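Notes from the Nudari, and a new cabin deck

So I finally got two nights aboard the Nudari before she starts her regular summer run out of Jarkbridge, and I've been boring everyone at home with it ever since! Rolus Ferries has put her on the overnight crossing to Hofstetter, which a lot of you have been writing in about, so let me get to the cabins first.

She takes 1380 passengers when full, which sounds like a crowd, but the new cabin deck is tucked up above the restaurants and I hardly heard a thing (bring earplugs anyway if you're near the stairs). I had an outside twin with a proper window, a decent reading light and a shower that stayed warm. The bunks are firm. I like firm, my back was thrilled, but my sister would have complained all night.
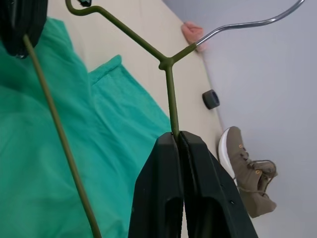 Breakfast opens at 6 in the morning and I'd get there early, partly for the pastries and partly for the seats along the port side, where you get the whole coast coming in. Dinner was fine, a bit pricey, and the fish was much better than the pasta.

Cars board from the north ramp now, so ignore the old signs on the harbor road. Foot passengers still use the main terminal. Fares for July are already up on the Rolus site, and the outside twins seem to be going fastest.

Next month I'm trying the daytime crossing, deck chair and all.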